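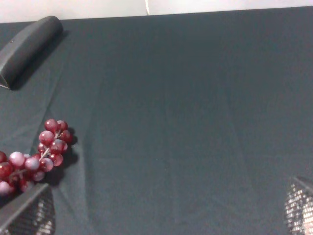

10/25/21

I have now read the Vurnau handling code twice, once in July when it was a draft and again last night, and I still can't find the part that would stop anyone doing bad work.

It runs to 231 clauses. Clause 13 says the test surface must be "neutral and free of distraction". Fine. A dark grey cloth is neutral. It also creases, and a crease throws a line that a wrist camera sees perfectly well. Does a crease count as a distraction? The code doesn't say. Aminu Ezeani asked at the open meeting and was told to use his judgement, and I thought the point of a written rule was to save us from that.

Then there is the fruit. Plastic grapes are allowed as a "representative soft item". I have handled plastic grapes. They are shiny, they don't bruise, and they don't leave juice on the pads. If your arm can pick up a bunch of those, you know it can pick up a bunch of those. Jimov put a pass mark on the front of its brochure and the word "produce" directly under it, and I can't see a clause that forbids this.

What I would keep is the dull stuff. Write down where the lamp is. Log the failed grasps with the good ones. Check the finger pads before each session and note any wear. Don't let the person who wrote the software decide what counts as a drop. Ireo has done all of this for years without a certificate, and their reports are the only ones I read to the end.

The fee for the certificate is 2000 euros, by the way, renewable every 2 years. I asked what the renewal involves and got a link to the payment page.

I may go to the next meeting. I may also paint the shed.

Comments

Geum-ok Ji
The cloth question did come up in the drafting group. We couldn't agree on how to measure a crease so it was dropped. I'd still take a weak rule over none.

padwear
We iron ours. It takes ages and makes no difference to the scores.

Tomasz
Is the shed still that green?

Recent posts
Iordache and the missing failure logs
Who signs off the emergency stop?
A short moan about calibration stickers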